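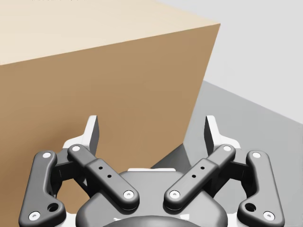 A computer model of a gripper and a cardboard box. The white caps mark the places where the arms turn.

How a Robot Hand Opens and Closes

A guide for young readers from the Plimotier Community Workshop

Hold your thumb and first finger apart, then bring them together on the edge of a book. You have just made a grip. Many robots do the same job with a part called a gripper. Members of the Plimotier workshop are building one this winter, and young visitors are welcome to follow the work.

Why start on a computer?

Before any part is cut, the group builds the gripper as a model on a computer. This is called a simulation. In a simulation, a box can be dropped or crushed and put back again at once. The first Plimotier model, which the members named Skerkel, went through 700 practice grips in March. Many of them failed. A failed grip is useful to a builder, for it shows which part should be changed.

What are the long bars for?

The dark bars in the model are called links. A link is a stiff piece that joins two moving parts. Each finger of this gripper has two of them, an inner link and an outer link. Each link turns on a pivot, just as a door turns on its hinge.

Try this with an adult. Cut four strips of stiff card, two long and two short. Join them at the corners with paper fasteners to make a four-sided shape, with the matching strips across from each other. Hold one short strip still and push the other to the side. The long strips lean over, but the short strip you are pushing keeps facing the same way. Builders use this idea to keep a fingertip straight while the finger moves.

Why is a box hard to pick up?

A cardboard box has flat, smooth sides. If a robot squeezes too softly, the box may slip. If it squeezes too hard, the side may bend. A box can also be too wide for the fingers - in that case the robot must look for an edge or a flap, or use a different tool. Builders must think about friction, the force that resists sliding when two surfaces touch. Rubber on cardboard has more friction than smooth plastic on cardboard.

What happens next?

Tetteh Owusu, who leads the build, will print the first set of links on the workshop's Mallex printer. One set takes 3 hours. The links will then be fitted by hand and tested in the Bettencourt Room, first on a sponge and later on a small box.

Children aged eight and over may attend the tests with an adult. There are 40 places, and names may be left at the front desk.

Words to know

Gripper: the part of a robot that takes hold of things.
Link: a stiff bar that joins moving parts.
Pivot: the point on which a part turns.
Simulation: a computer copy of something, used for testing.

Page last reviewed November 23, 2023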